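August, 7:40 am, bench 2

Third try at the biochar pellets from the Clirkance batch. Yesterday's lot fell apart in the hopper again, so I dropped the water a bit and let the mix sit overnight under a damp cloth (Vasylyna Maksymiv's tip, and a good one!). The press sounded much happier this time – none of that awful squealing.

Fed in 778 g, got 18 minutes of steady running before the die clogged. I had it set to 145 C, which I now think is too hot for the Jusa straw. The wood chip half didn't seem to mind. Pellets came out dark and shiny, a few with cracks down the side. Kept 32 of the decent ones for the drop test and put the crumbs back in the bin marked Kellolar, so please don't throw that out.

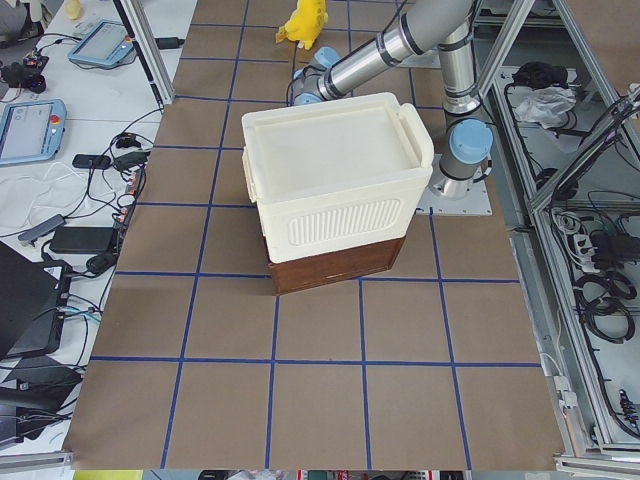
Does the straw need a binder at all? Probably a little starch, going by how the cracked ones crumble when you squeeze them.

Still have to scrape out the die before lunch. The thin brush is missing again – if you have it, I want it back.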